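Research > Working Papers > Service Work and Automation

4.2 Handing over the tidying round

At Duketton, the tidying round used to take up the first part of every shift. Staff cleared surfaces, put books back and set small items aside before guests came down. Since March the round has been shared with Halirora, a two-armed robot, and each new task is tried in simulation before anyone on the floor is asked to work beside it. We found this stage far more lively than we had hoped! Of the 30 staff who took part, 23 asked to sit in on a second session.

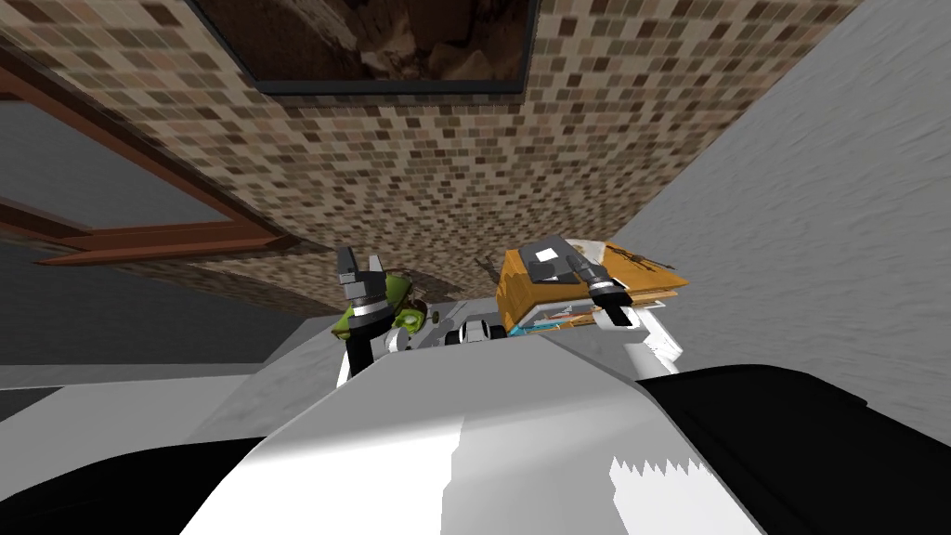

Figure 6. Simulated tidying task, robot's own view, with a green object and an orange book at the grippers.

What staff wanted to talk about was judgement. Several had assumed that the robot would simply take over lifting, and were delighted to find that their own sense of what belongs where had to be written into the task.

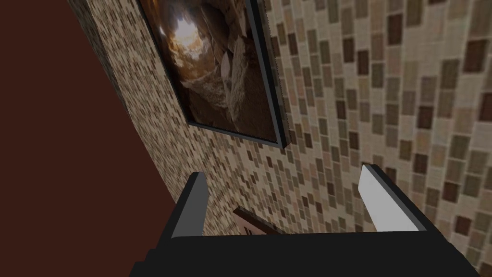
Job roles at Duketton changed most for the people who had done the round longest. They became the ones who set the rules, and they were very good at it. Akihiko Imai, who led the sessions, asked them which things should never be moved without a person's say. A framed picture on a tiled wall, like the one of a rocky cave here, was an easy choice, and the talk soon moved on to guests' belongings. By the end the group had a list of its own, which the team at Clomdale then used as its starting point.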